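Home | Reviews | EVs | Hybrids | Chargers | Forum

Tavach Holroyd 2 Home Charger: Four Months On

2019-08-30 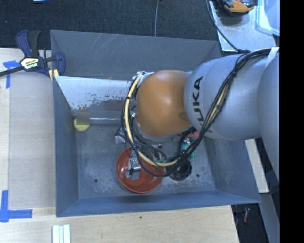
Robot arm over a gray metal bin.

I put the Holroyd 2 in my garage in April, a week after the lease started on our plug-in. It replaced the cord that came with the car, which worked fine but took all night to fill the battery from a regular outlet.

The unit cost $980 before the electrician. Mine is hardwired on a 40-amp circuit. You can also order it with a plug, and if you rent I would get that one. Mounting took under an hour. The bracket has slotted holes, so it goes over a stud without much fuss, but the screws in the box are too short for drywall over framing. Buy longer ones.

Charging is simple. Plug in, wait for the green light, walk away. Our car is full in a little over two hours. The app keeps a running total, and as of this week it says 2,311 miles added. The odometer shows 2,512 for the same stretch, so most of our driving has been electric. The app's mileage is only an estimate – it works from a figure you type in yourself.

The cable is my main complaint. At 18 feet it reaches the port if I back in, and barely reaches if I don't. It also gets stiff on cold mornings. The Grirnbridge unit my brother has in Stoltthorpe comes with 25 feet and costs less, though it has no scheduling.

Scheduling is the reason to pay extra. I set it for the off-peak rate and it has missed one night, after a power cut reset the clock. The clock should fix itself over Wi-Fi. Mine didn't until I restarted the app.

Four stars. I'd buy it again with a longer cable.

Share | 14 shares | 6 comments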